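Tiered Shelf FAQ – Bottles, Jars and Small Stuff

Questions we get a lot at the Bradcombe shop counter and by email. Short answers. If yours isn't here, use the contact form.

Which tier for bottles?
Top. Nothing above it, so tall necks are fine. Middle tier is OK for short bottles only – measure first, cap included.

Won't it tip?
Not if the feet are level. Push down on each corner with one hand. If it rocks, loosen the joints a half turn, set it on the flattest bit of counter you have, tighten again. Usually fixes it. If it still rocks, email us.

The top is in two panels. Is that right?
Yes. They meet in the middle, thin seam, should sit flush. If one side is proud, the panel isn't all the way down on the support. Press till it seats. Don't use a hammer, please. People have.

Can I stand a bottle right on the seam?
You can. Better on one side or the other, wide bases especially.

Do bottles need to go in a certain order?
Up to you. Most people want labels facing out and the ones they use most at the front. We'd keep glass off the corners, elbows find it.

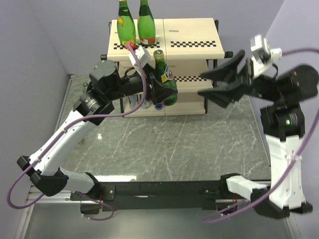
Words: the Bradcombe shop desk. Last looked over in April

Green glass bottles up top, side by side, little containers down on the bottom level. Good basic layout and the one we suggest if you're starting from nothing. Heavy full bottles can go lower if you have kids or a cat about.

How do I get a bottle in or out without knocking the others?
Hold it around the body, not the neck. Tilt a little, bring it straight toward you, then up. Going in, same thing backwards. Leave a finger of space between bottles and you wont get the clinking.

What goes on the bottom tier?
Small containers, spice pots, lids, tea. Anything you'd lose behind a bottle. Keep them to one side so you can slide a hand in.

How many bottles per tier?
We say 4 standard bottles on the top tier, full. More will fit. Please don't.

Cleaning?
Damp cloth, drop of dish soap, dry it after. Oil rings come off cream panels easy if you get them the same day. Left for a month, not so easy. No scouring pads, they dull the surface and they'll go for the checkered strip too.

The checkered strip is lifting on mine.
Warm it with your hand, press flat, leave it alone overnight. Still lifting, we'll send a new panel.

I lost an end cap.
Spares are in the parts list, black only. Tell us if it's a front or a rear one. Montecinos orders: same caps, same list.

Does the Trakgate shelf fit with this one?
No. Different tube size. Don't force it.

Can it go next to the stove?
Rather it didn't. Heat isn't great for the panels and oil doesn't like it either. Far end of the counter is best.

Returns?
14 days from delivery, unused, all the parts in the box. Mumatwood store purchases go back to the store you bought it form, not to us.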